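Tevgate Publishes Handling Guideline for Soft-Finger Grippers

Free document sets out inspection, grip and record-keeping practice for sites using rubber-padded robot fingers

CUNDBERG, 2025-08-13 -- Tevgate today released the first edition of its Soft-Finger Handling Guideline, a set of working rules for companies and laboratories that use robot grippers with rubber finger pads to pick up light goods. The guideline can be downloaded at no charge and may be copied and adapted by any site that credits the source.

The document covers four areas: checking the pads before a shift, setting the grip, using a wrist camera to confirm a hold, and keeping records of drops and marked goods. It applies to robots that handle items of up to 10 pounds. It does not replace the safety requirements that already apply to a robot installation, and sites remain responsible for their own risk assessment.

"Most places we visited had good rules for guarding and emergency stops and almost nothing written down for the fingers," said Yi-chun Wu, who led the drafting work at Tevgate. "One shift would change the pads when they looked shiny. The next shift would leave them on until something slipped. We wanted a page that both shifts could follow."

The guideline grew out of a trial that began in March at Tevgate's workshop in Cundberg and at a packing site run by Chow. Operators logged 2,105 picks under the draft rules. Of those, 135 were flagged for review, most of them for contact too close to the edge of an item. Several rules were rewritten as a result, including the one on flat and thin goods, which now asks for a view of both pads against the item before the arm is allowed to travel.
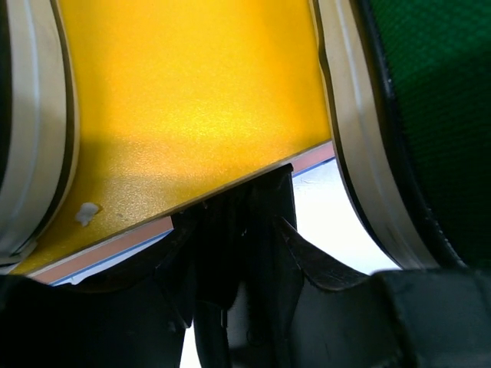 A yellow panel held between the gripper's two rubber finger pads, seen from the robot's wrist camera.

Under the new rules, pads are to be wiped and looked over at the start of each shift and replaced after 300 hours of use, or sooner if there is a cut, a flat spot or a loose edge. Both pads are replaced together. Pads of different ages should not be paired on the same gripper.

Grip force is to be set with a sample of the actual goods -- a substitute of the same weight is not enough -- and the setting is to be written on the job sheet. An operator who changes the setting during a shift records the new value and initials it. Sites that store settings in software may use the software record, provided it shows who made the change.

The section on wrist cameras asks that the view take in the contact side of both pads and at least part of the item. Where a camera can see only one pad, the guideline calls for a second check by sensor or by a person. Camera mounts are to be checked for looseness once a week, and again after any collision.

Dirt and foreign material on an item are treated separately from damage. Goods with anything stuck to the surface may still be picked, but the site must decide beforehand who removes it and at what point in the process. Marks left by the pads themselves count as damage and go in the log.

"The drop log is the part people grumbled over, and it is the part we kept," said Wing-yan Kuo, operations lead at Chow. "It takes one line per event. After a few weeks we could see which items were giving us trouble and we changed the grip for those."

Chow will use the guideline at all of its packing stations. Jidley, which makes replacement finger pads, has agreed to print the inspection steps on the card that ships with each set.

Tevgate will accept written comments on the first edition and plans to publish a revised version next March. Comments should name the section they refer to and, where possible, include log entries with customer details removed. A blank drop log and a one-page shift checklist are included at the back of the guideline.

About Tevgate

Tevgate tests robot handling equipment and writes operating procedures for warehouses, packing sites and teaching laboratories. Its workshop is in Cundberg.

Media contact: Yi-chun Wu, Tevgate, Cundberg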